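Asunto: Re: [club-robotica] Recoger la mesa con dos brazos: calendario y reparto

Hola a todos:

Contesto entre líneas a lo que quedó pendiente de la reunión.

> Con los 293 episodios que tenemos, ¿entrenamos ya o seguimos
> grabando? En la prueba interna de enero el equipo Kamel
> terminó 29 de 39 intentos y casi todos los fallos fueron
> con los platos. Además, sigo sin saber si el bol cuenta como
> plato a efectos de puntuación.

Seguimos grabando dos semanas más. El bol no cuenta como plato: puntúa aparte y puede quedarse en la balda durante todo el intento. Lo he cambiado en el reglamento de Pomlow, apartado de objetos, para que no haya dos versiones circulando.

Sobre los fallos, he repasado los registros y la mayoría son del mismo tipo. La pinza baja demasiado vertical, toca el borde y el plato resbala por la mesa. Propongo que en las próximas grabaciones variemos más la posición de salida de los platos y que el otro brazo espere abierto, apartado, hasta que le toque.
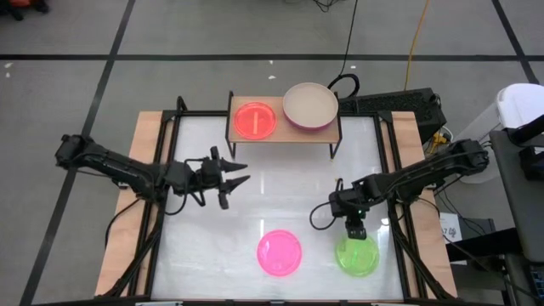

El reparto de turnos queda así: Kamel graba por la mañana y Lirnness a partir de las 16:00. Quien termine deja los brazos en reposo y sube los datos a la carpeta común antes de irse. La última vez faltaban episodios y hubo que repetirlos.

> ¿Y el presupuesto para las pinzas de repuesto?

Quedan 976 euros de la ayuda del departamento. Las pinzas entran de sobra, pero prefiero no pedirlas hasta saber si Rondetus mantiene el modelo actual — nos dijeron que lo confirmaban este mes. Si alguien tiene dedos impresos en buen estado, que los traiga y los probamos.

Falta decidir quién prepara el guion de evaluación. Necesitamos que guarde el resultado de cada intento y el motivo del fallo, porque ahora lo apuntamos a mano y cada equipo usa sus propias palabras. Si os interesa, contestad a la lista y no a mi correo.

Un saludo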